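Speaker notes, workshop acoustics talk. Slide numbers match the long deck. Where the short deck is used, skip 9 through 12.

## Slide 1. Title

Reverberation in small and medium rooms: what to measure, what to fix, what to leave alone.

Wait for the doors to close before starting. The first example depends on people hearing the room with the ventilation running, so leave the fan on.

State the scope early. The talk covers rooms where people speak to each other: classrooms, meeting rooms, canteens, workshops. It doesn't cover concert halls, recording studios or sound insulation between flats. Insulation questions go to the end. They always come up, and they take over if answered in the middle.

## Slide 2. Two separate problems

Sound that stays in the room too long is one problem. Sound that gets through the wall is another. The treatments are different and they don't substitute for each other.

Foam on a party wall does almost nothing for the neighbor. A heavy wall does nothing for the echo inside. Say this twice, once at normal speed and once slowly. Most wasted money in this field comes from mixing up the two.

## Slide 3. Reverberation time

Definition: the time for the sound level to fall by 60 decibels after the source stops. Written as RT60 or T60, depending on the book.

In practice the full fall is rarely measured. Background noise covers the lower end of it. The usual method is to measure a fall of 20 or 30 decibels and extend the line. The results are called T20 and T30. T20 doesn't mean a time for 20 decibels. It means the 60 decibel time, worked out from 20 decibels of fall.

Pause here. Someone usually has a report in their bag with the T20 column read the wrong way.

## Slide 4. Sabine

Metric form: T = 0.161 V / A. V is volume in cubic meters. A is total absorption in square meters.

Worked case on the slide: a room of 400 cubic meters with 2 seconds of reverberation. Rearranged, A = 0.161 x 400 / 2, which gives 32.2 square meters of absorption. To get down to 1 second, A has to be 64.4. The room needs another 32.2 square meters of perfect absorber, or more of an imperfect one.

If the panel has a coefficient of 0.7, divide 32.2 by 0.7. That gives 46 square meters of panel. Strictly, the surface behind the panel has some absorption of its own, which is lost when it is covered. For painted concrete the loss is small enough to ignore on a slide.

Leave the arithmetic up until people have copied it.

## Slide 5. Where Sabine fails

The formula assumes that the sound field is diffuse, meaning that energy arrives evenly from all directions. Real rooms fall short of this in several ways:

- All the absorption is on one surface, usually the ceiling.
- The room is long and low.
- The room is very dead. Eyring's form is better there.
- Two bare walls face each other, and a flutter echo runs between them.

The third case is the one in the textbooks. The first is the one on site. With a treated ceiling and hard parallel walls, the measured time is often longer than the calculated time, because the horizontal sound never meets the ceiling.

Clap once, standing between the side walls. If the venue has curtains, skip the clap.

## Slide 6. Worktops, benches and other hard flats

Tables are left out of most room models. In a room with a few small ones this is fine. In a workshop or a laboratory, a large bare tabletop close to the listener gives a strong early reflection, and it arrives too soon to be heard as an echo. The ear hears it as a change of tone. A microphone on a short stand picks it up as a comb pattern in the frequency response.

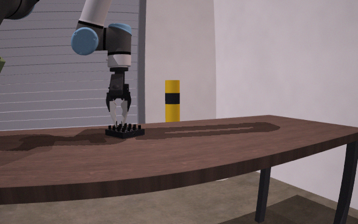

The path difference sets the spacing of the notches. With a path difference of 0.34 meters, the delay is close to 1 millisecond, and for a reflection with no change of sign the first notch falls near 500 hertz. The rest follow at intervals of 1000 hertz. Moving the microphone down onto the surface shortens the difference and pushes the first notch upward, above the range that matters for speech. Boundary microphones work on this principle.

A cloth on the table helps at high frequencies only. A thin cloth has very little effect at 500 hertz.

## Slide 7. Absorption by frequency

Show the table of coefficients. Read out one row and leave the rest.

Porous absorbers (mineral wool, open-cell foam, heavy curtain) act on air movement. Air movement is zero at a rigid wall and reaches its maximum a quarter wavelength away. At 3000 hertz a quarter wavelength is 29 millimeters. At 100 hertz it is 0.86 meters. A thin panel glued to the wall therefore works on consonants and leaves the boom alone.

An air gap behind the panel improves the low end at no material cost. A 50 millimeter panel hung 50 millimeters off the wall comes fairly close to a 100 millimeter panel fixed flat.

Carpet: same rule. It is a thin porous absorber. People expect a lot from it and it gives them quiet footsteps.

## Slide 8. Panel and resonator absorbers

Thin sheet over a sealed cavity. The mass of the sheet and the stiffness of the trapped air set the resonant frequency. Light porous fill in the cavity widens the band and lowers the peak.

Perforated board works as a set of Helmholtz resonators. Smaller open area gives a lower tuning. Deeper cavity gives a lower tuning. Painting over the holes gives a flat reflecting board. This last point belongs in the maintenance manual and is seldom in it.

## Slide 9. Case: Dovhaniuk canteen

Long room, flat plaster ceiling, tiled floor, glass down one side. The complaint was that people at the same table couldn't hear each other at lunch.

Measured mid-frequency time before treatment: 2 seconds. The first proposal was wall art panels at head height on the end wall only. The calculation showed a change too small to hear, and the proposal was dropped.

Final scheme: suspended absorbers over the seating, plus a strip of wall panels opposite the glass. The strip was put there for the flutter echo. The kitchen hatch got a self-closing shutter, and according to the staff that made as much difference as the ceiling.

Mention the feedback effect. In a loud room people raise their voices, which raises the level, which makes them raise their voices again. Cutting the reverberant level by 3 decibels can cut the occupied level by more than 3.

## Slide 10. Case: Dolteo training rooms

Building from 1969, concrete frame, low partitions added later. Identical rooms on the drawing, different results on the meter. The difference was traced to the void above the partition line. In one room the void was open to the corridor and acted as a large absorber. In the next it had been boarded over.

Point for the audience: look above the ceiling tiles before running any numbers.

The treatment there was carried out in February with the rooms empty, and the readings were taken before the furniture came back. Empty rooms read longer. The figures on the slide haven't been corrected for this, and the slide says so in the footer.

## Slide 11. Measurement kit

Minimum: an omnidirectional source, a measuring microphone, a laptop, ear protection.

Balloon bursts are usable for a survey. They are weak at low frequencies and vary from one to the next. A swept sine through a loudspeaker is better in every respect except carrying it upstairs.

Software shown in the screenshots is Zeltar. Any package that exports octave bands will do. Check that the export states the evaluation range, T20 or T30, in each band. Older Flolto meters print a single figure and don't say which range was used. If a client hands over one of those printouts, treat it as a survey figure.

Positions: keep the microphone at least 1 meter from any surface. Keep it away from the source by more than the minimum distance on the handout. Use several positions and average the times. A single position is a spot check.

## Slide 12. Common mistakes on site

- Measuring with the doors propped open for cables.
- Clipping the recording on the first arrival.
- Reporting the 125 hertz band in a small room as though the field were diffuse there. It is a handful of room modes.
- Ordering panels by color code and losing the acoustic type in the process.
- Stopping the noise source and starting the next run before the decay has finished.

## Slide 13. Targets

Give ranges only. National standards differ and are revised, so refer people to their own.

Small meeting room: 0.4 to 0.6 seconds. Classroom: 0.5 to 0.8, lower for pupils with hearing loss or for language teaching. Canteen: under 1 second if the ceiling height allows it.

A very short time isn't a goal in itself. Below 0.3 seconds in a large room, the speaker loses support from the ceiling and the back rows lose level. Leave the middle of the ceiling hard above a lectern and put the absorption around the perimeter and on the rear wall.

## Slide 14. Questions

Keep slide 4 ready. Most questions go back to it.

If asked about egg boxes: the coefficient is poor below 1000 hertz and they burn.

If asked about plants: a few pots make no measurable difference.

If asked about sound masking: separate talk, different deck. The handout has the reading list on the back page.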